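07/04/2018, notebook, beach page rebuild (Singate guide)
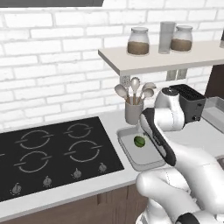

*Kitchen render: white brick, shelf with two jars, robot arm by the tray.*

OK, so the beach ranking. I sat down this morning thinking I'd spend an hour on it and then move on to the ferry times, and I was still at it when the lights went off in the hallway. Writing it all down now so Boris doesn't have to dig it out of my email.

The question Boris Stoyanova asked back in February was simple enough: when our guide says "top beach," what do we mean? At that point we meant whatever Plosus gave us, and Plosus was giving us a score made from traveler reviews with no date cutoff at all. Some of those reviews talk about a pier that's been gone for years! So I pulled the whole lot, 3427 reviews, and started reading. (Not all of them. I read until I got cross-eyed and then I started sorting by keyword like a sensible person.)

First thing I noticed: people don't review the beach. They review the lunch, the parking, the guy renting umbrellas, and the weather on the one day they were there. I made a tag called "weather only" and threw 700 into it. Those shouldn't count toward anything, in my opinion, although Miloslav thinks we should keep them if they mention wind, and I can see his point for the surf page. Left them in a separate sheet for now. Miloslav, it's the second tab, please don't merge it back.

Second thing, the small coves get punished. A cove with 40 reviews can drop half the list from two grumpy ones, and the big hotel beach just sits there at the top forever no matter what anyone says. I tried a minimum review count, and that kicked out the coves completely, which is silly when those are the places people write to us asking for. Then I tried pulling every score toward the average for the island until it has enough reviews behind it. Much better! The north cove came up to fourth and the hotel beach slid to sixth, and both of those feel right to me having swum at both.

Sendbridge, ugh. The newsletter export still chops the beach names at the first accent mark, so half of the February mailing went out with names like "Playa Lim" in it. I've swapped the characters by hand in the short list and it went through fine on a test to myself. Haven't tried the long list. If somebody wants to send before I'm back at it, use the short one.

Also tried (and dropped):

- weighting by how far the reviewer traveled. Most people don't fill that in, so it was mostly noise
- photo count as a stand-in for scenery. The hotel beach wins again, everyone takes pictures of the pool
- asking the boat crews. Great fun, lovely people, and every one of them picked the beach their own boat goes to

Miloslav Štěpánek came by after lunch and we argued over water clarity for a good while. He wants it in the score. I want it as a line of text underneath, with the month it was checked, and I'm not budging much because clarity on the east side changes completely after a storm and a number on the page makes it look permanent. We settled on text for now. He's going to write the wording and I'm going to try to leave it alone, haha.

Then the word limit. The printed version of the guide gives us 2000 words for the whole beach section and I'm well over with the coves back in. I cut the paragraph on the lighthouse walk (it's in the hiking section anyway) and the long bit on snorkel rental. I'd really like to keep the story of the old salt sheds even though it has very little to do with swimming. Boris, if you have to cut something else, please ask me before you touch the sheds!

Still open:

- reviews in other languages, currently skipped, and that can't be fair to the south shore
- two beaches with the same name, Plosus has them as one place
- does the cove with the rope ladder count as a beach? I say yes
- ferry times, not started

Sheet is in the shared folder under "beaches new", and the old scores are still in the first tab.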